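Huton Robotics Club forum
Board: Build and Sim > Student projects
Thread: Trophy task – are we grabbing the handle or the cup?

siamak_a
Started this because the group chat is a mess and I can't find anything in it. For those who missed the last session, our team's entry for the Requena challenge is the tidy-the-desk task in simulation, and we've got stuck on which bit of the trophy the arm should go for. Marama wants the rim. I want the handle. We've argued for two evenings and the deadline for the first submission is in September, so could people with opinions please put them here where I can read them.

Rules say the object has to be lifted clear of the table and put down again without tipping over. You get 5 minutes per run and no human input once it starts.

marama_g
Rim, rim, rim. The handle is thin and curved and you have to get the wrist angle spot on. The rim is a big target and it's the same height all the way round. I don't see why we're making life hard for ourselves.

siamak_a
It's the same height but it's also wide! The cup is rounded and flares out, and our gripper doesn't open that far. You'd have to put one finger inside the cup and one outside, and then you're pinching the edge of something that can swing.

marama_g
Pinching the edge is fine if you pinch it hard enough.

hamid_alipour
Pinching it hard enough is how Sisham sent theirs across the room last year (well, the simulated room). The contact solver gets upset with thin walls and high force and the whole object just goes. I watched the recording about six times because it was so funny, but it did cost them the round.

I'd do neither, by the way. Go for the stem. It's narrow, it's round, and the arm can come in from the side.

siamak_a
Stem is short though. Not a lot of room between the cup and the base for our fingers. I did think about it.

entili_s
Hello all, I'm the one who set up the desk layout, so a few things from me before this goes further. The trophy doesn't stay in one place. Position and rotation are random on every reset, and so is the lighting. Whatever you choose has to work when the handles are pointing away from the arm. Siamak, your handle plan looked lovely in the chat but I think you'd only tried it with the trophy facing the way you like.

Putting my current start layout in here so we're all talking about the same thing. I've left the clutter in – globe, cube on the shelf, cardboard box at the front – and the arm comes in from the right.
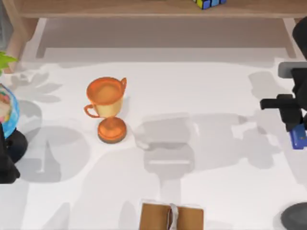

e_arriaga
New member here so sorry if this is basic. Do we have to train it ourselves or can we just write out the movements by hand?

entili_s
Either is allowed in the Requena rules. Most first-year teams script the movements and use a learned model only for finding the object, and the judges score both kinds the same way.

e_arriaga
Brilliant, thank you. That's a relief, I was about to read a very long paper.

marama_g
Read it anyway, it's good for you!

Back to the layout. Are we keeping those shadows? They're all over the tabletop and my object finder keeps deciding the big dark one in the middle is a thing it should pick up. I had it trying to grasp a bit of shadow for a full minute last night while the trophy stood right next to it.

entili_s
Keeping them, yes. The competition scenes will have them too and I'd much prefer we find out now. You could train on more lighting variations. I can export 300 fairly quickly, or 1000 if you let me leave it running overnight on the lab machine.

marama_g
1000 please. And maybe a few with softer light so I can feel good about myself.

hamid_alipour
I don't agree with chucking more data at it, for what it's worth. The trophy is bright orange on a white table. A colour filter would get you most of the way in ten lines and you'd never chase a shadow again.

marama_g
And then the judges swap in a different colour and we're sunk.

hamid_alipour
Do they do that? I've read the rules twice and it only says position, rotation and lighting.

marama_g
They did in the practice round at Pornadside. Green trophy, green everything. I was there and I'm still cross.

hamid_alipour
Right, fair enough, I withdraw the colour filter. I don't withdraw the stem.

siamak_a
OK so I went and tested the stem at lunch, mostly so I could tell Hamid he was wrong. 40 resets, random rotation, scripted approach from the side, fingers level with the table. It got a clean lift in nearly all of them. The failures were when the trophy landed close to the box and the wrist bumped it on the way in. The fingers do fit, just, if you come in slowly and stop before the base.

I ran the handle grasp on the same resets and I'm not going to post that number.

hamid_alipour
:)

marama_g
Did you try the rim?

siamak_a
I did not try the rim. You're welcome to, the reset file is in the shared folder under my name.

e_arriaga
Could the arm lift higher and come down over the box when the trophy's near it? Or does that use up too much time?

siamak_a
It's a few extra seconds so we can afford it. Do you want to have a go at writing that bit? The waypoints are all in one list, you'd be adding two more and a check for where the box is. Shout if it makes no sense, my comments are rubbish.

e_arriaga
Yes please! I'll have a look tonight after seven.

entili_s
Good. I'll start the overnight export before I go home. Please don't restart the lab machine, whoever did that last time. Marama, your soft light set will be in a separate folder.

marama_g
Thank you! For the record I've now tried the rim on Siamak's resets. It does work when the trophy is near the arm. When it's further off the gripper comes in at a slant and tips the cup over, so I'll go along with the stem for the first submission. I still want another go at the rim for the second one, with the wrist turned the other way.

siamak_a
Deal. I'll merge the stem version once Emiliano's box thing is in.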